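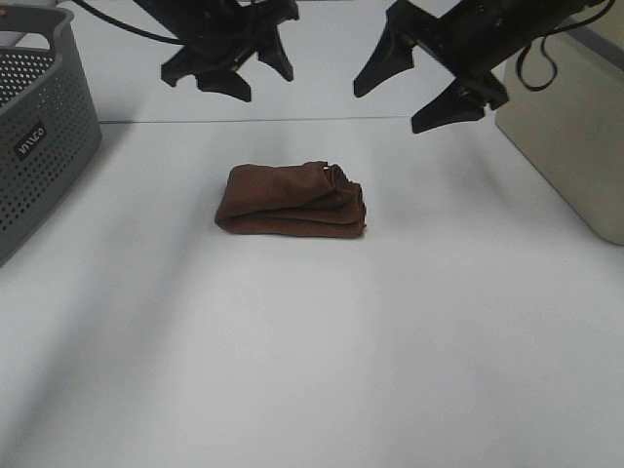

Réka Bognár

# About Girance

Girance is a small school for textile care and mending. We teach people how to wash, repair, fold and store the cloth they already own, from kitchen towels to wool coats and old table linen. Our classroom is on the first floor of the former Stevens dye house in Stastalbridge, two minutes on foot from the bus station. The entrance is at the side, next to the bicycle racks.

I started the school together with Koen Wouters. Koen worked for many years in a hotel laundry and I was a seamstress for theater costumes, first in Hungary and later here. We met at an evening course in pattern drawing, where both of us were already a bit too experienced for the lessons and so we talked a lot. He complained that hotels throw away a sheet for one small hole. I complained that my neighbors brought me trousers in a plastic bag and wanted to know if it was worth the trouble. Most of the time it was worth the trouble.

## What we teach

The basic course has 10 evenings. It begins with fibers, and I know that some students find this part slow. You learn to tell cotton from linen and wool from acrylic by the hand and by the way a thread breaks. Then come washing and stains, then simple darning, patches, hems and buttons. The last two evenings are for pressing, folding and storing.

After the basic course you can choose from four others:

- Knitwear repair, with Evelien Aerts
- Household linen, with Koen Wouters
- Visible mending and patchwork, with Karlijn Bosman
- Linings, zippers and pockets, with me

Evelien is the most patient teacher of us. She learned to repair knitwear from her aunt and she can follow a dropped stitch through a pattern that I would give up on. Her course is also the one with the longest waiting list, so please write early if you want to join.

Karlijn came to us as a student. She makes patches from shirts and old curtains, and her students take home a sample book which they can continue by themselves. Her group is noisy – in a good way – and they always stay to drink tea after the lesson.

## How we work

A group is never bigger than the big table allows. Every student brings things from home, and we prefer this to practice pieces. A sock that you want to wear again teaches more than a square of new cotton. If you have nothing to bring, we keep a cupboard with donated towels, pillowcases and sweaters, and you may take home what you repaired.

We don't give grades. At the end of the basic course you receive a certificate, and some students used it when they applied for work in a dry cleaner's or an alteration shop. We are glad for them, but the most people come for their own wardrobe.

The lessons are in English and Dutch. Koen and Evelien speak both very well. My Dutch is good enough for sewing, and for other subjects I ask you to speak slowly.

## The thread library

Along the back wall is our thread library. It has more than 1,000 spools, sorted by fiber first and by color after that. Many of them came from a haberdashery that closed, and the rest from families who emptied a sewing box. Students can take the length they need for a repair without paying. We ask only that you put the spool back in the right drawer. Joris Claeys takes care of the library and of our website, the registrations and the heating, and he notices very quickly when a silk is lying with the polyesters.

## Tilto

Tilto is our open repair table. It takes place in the afternoon, once a month, and you don't need to be a student. You bring one item and a teacher sits next to you while you repair it yourself. We do not repair it for you, and we say this in advance because sometimes there is a misunderstanding. Last year 200 items came over the table. Jeans were the most common, always worn in the same place on the inside of the leg.

We cannot help with leather, fur or shoes. For curtains, please call first, they take the whole table.

## Prices and registration

The new groups start in September. The price of each course is on the registration form and includes needles, thread and coffee. You can pay in two parts. If the price is a problem, speak with Joris. He will find a solution with you and it stays between you and him.

You may visit a lesson before you decide. Send us a message a few days before, and tell us which course you are interested in, so that the teacher knows you are coming. There is an elevator, but the door of it is heavy, and one of us will gladly come down to open it for you.

Page last changed: January 2022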